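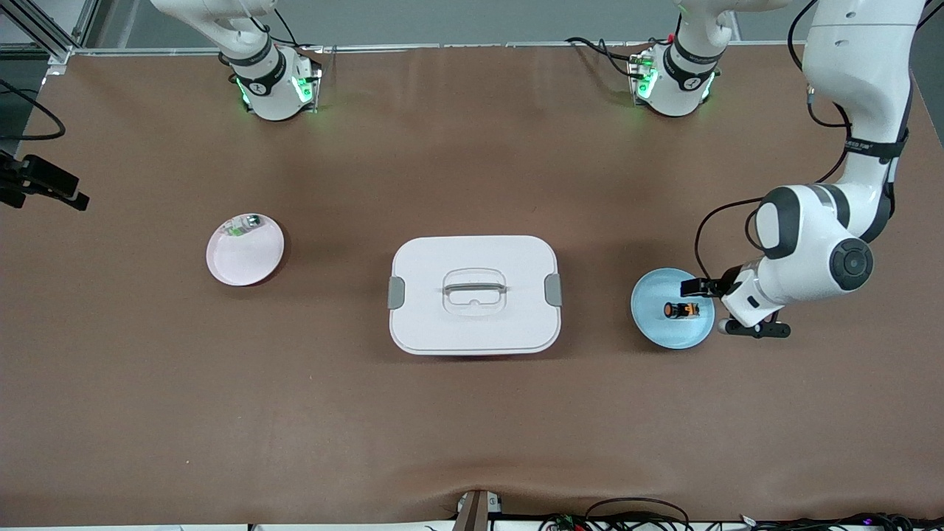 The table at Ostarbridge, Thursday: lidded container, blue plate.

Email this | Print this

CLOSED, WITH CLIPS

The inventory of the flat at Ostarbridge began at a quarter past nine. Divina Lacson had a printed form, a pen and a roll of white labels. The form had been drawn up by Clernero, the house clearance firm that employed her, and it had four columns: item, material, condition, destination. Destination could be one of three words. These were Keep, Sell and Discard.

The tenant had been a Mr Yap. He had moved to a ground-floor room in Biltance in June and had taken one suitcase. His instructions ran to a single sheet. Everything in the kitchen was to be listed before it was moved, and anything with a lid was to be listed as found, lid on.

She started with the wall cupboards and worked left to right. Saucepans, two, aluminium, dented. Colander, one, enamel, chipped at the foot. A drawer of string. The form did not allow for string, so she wrote "sundries" and measured the drawer instead. It was 43 centimetres wide.

By eleven she had reached item 36 and the table.

The table had a brown covering, pulled flat. On it stood a white food container, rectangular, with rounded corners. The lid was shut and had a grey clip at each end. Beside it was a light blue plate with a low rim. In the middle of the plate lay a small cylinder, orange and black, on its side.

She wrote:

36. Container, food, white. Lid closed. Two clips, both fastened. Condition good. Destination:

She left the destination blank and went on.

37. Plate, shallow, light blue. Condition good. Destination: Sell.

38. Cylinder, small, orange and black.

The second column asked for a material. She bent down until her eyes were level with the rim. It might have been part of something larger. It might have been complete. She wrote "not established" and put a label on the underside of the plate, where it would not show.

The procedure for unidentified items was to telephone. She rang the number on the instruction sheet and Mr Yap answered after a long time.

"Clernero," she said. "I have three queries. The first is a drawer of string."

"Keep."

"The second is a small cylinder on a blue plate. Orange and black."

"On the plate?"

"Yes."

"In the middle?"

"Yes."

There was a pause in which she could hear a kettle being filled.

"Then it's where I put it," said Mr Yap. "What's the third?"

"The container. It's closed. I have to give a destination and I don't know the contents."

"What does your form say to do?"

"Paragraph six. Open and record, unless otherwise instructed."

"And what did I instruct?"

She read the sheet to him. Anything with a lid was to be listed as found, lid on. He listened to the whole sentence as if it were news.

"That's clear enough," he said.

"It is clear. It doesn't give a destination."

"How heavy is it?"

Divina Lacson carried a set of scales for silver. She fetched them from her bag, put the telephone down on the draining board and weighed the container. She wrote the figure in the margin and picked up the telephone again.

"With the lid and the clips, 200 grams."

"My wife weighed it once," said Mr Yap. "She got 200 as well."

"Was it full or empty at the time?"

"She didn't open it either."

The kettle in Biltance began to make a noise. Divina waited for it to finish. The form had room for 50 items to a page, and there were twelve lines left on this one. She looked at the blank beside item 36.

"If I write Keep," she said, "it goes in the van this afternoon with the string."

"And the plate?"

"I've put the plate down as Sell."

"With the thing on it?"

"They're separate lines."

"Make them one line," said Mr Yap.

She crossed out 37 and 38, initialled the crossing-out, and wrote underneath: Plate, light blue, with cylinder. Position: centre. Keep. Then she filled in the destination for item 36, returned the container to the table with its clips still fastened, and asked him what time he would be in to receive the van.

"After four," he said. "Ring twice, the bell sticks."

She wrote that down too, in the column for condition.

Email this | Print this
Shares: 43
Comments (2)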